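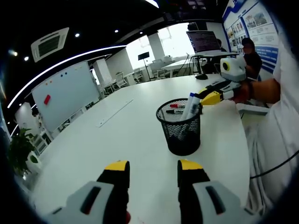 Do both grippers have to be recorded in the same session for the pen cup task?
They do. Each hand writes its own log, and the logs are matched by clock afterward, so start both before the first grasp and stop both after the last one.

Replying to the message from the Sturken list, quoted here because it didn't reach everyone:

> We have 96 demonstrations of the marker task from the Mathew set and want to add ours to the same folder. Our operators use one hand for most of it and bring the second gripper in only when the cup needs steadying. Is that a problem for training? Also, 15 of our runs have a pause in the middle where the operator stopped to think. Keep or drop?

One-handed stretches are fine. Leave the idle gripper on and pointed at the table so its view stays useful. If it gets set down facing the floor, mark the run and put it in the `spare` folder.

On the pauses, trim them if they last longer than 4 seconds. Shorter ones can stay in. Please don't cut in the middle of a grasp, even a slow one. The Brorance script handles the trimming, but it reads the gripper width from the first column, and older Hisotetti exports have it in the last. Swap the columns first or you will get empty files with no warning.

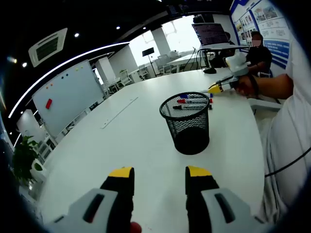 How much should the starting layout change between runs?
Move the cup by a hand's width or so each time and change the order of the markers. Keep the table and the calibration the same for the whole batch.

With the runs we already hold, the full set comes to 428 before trimming. I'd like to freeze it in November, so send folders before then. Late ones will go in the next batch.

One open item: the clock offset between left and right still drifts on long sessions. Restarting both loggers at lunch has been enough for us. If you have a better fix, post it to the list.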